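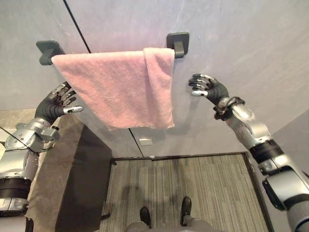

My mother folded towels in thirds, and I left home believing this was the law. Then I married into a family of halvers. Our house in Carndale has one bathroom and one decent towel bar, and I have spent more of my marriage than I'd like discussing what goes on it. Take a pink terry towel slung over a bar in two layers, one wider than the other, with a hem that wanders up toward the right. My husband sees a towel, hung. I see a towel that has been dropped from a modest height and happened to land well.

Nazmiye Kılıçarslan, who ran the linen room of a hotel for years, was no comfort. "At home I use a hook," she told me.

Ximeng Ren, who fits bathrooms, takes a harder line. Hooks bunch the cloth, she says, and bunched terry stays damp. She wants one layer, spread flat, and she wants me to buy a second bar. The one I liked, from Zarden, came in 5 finishes, all of them gray.

I put it up in March, and it's nearly level. My husband hangs his bathrobe on it. The towels are still on the old bar, folded in half, and I go in after breakfast and straighten them when he's out.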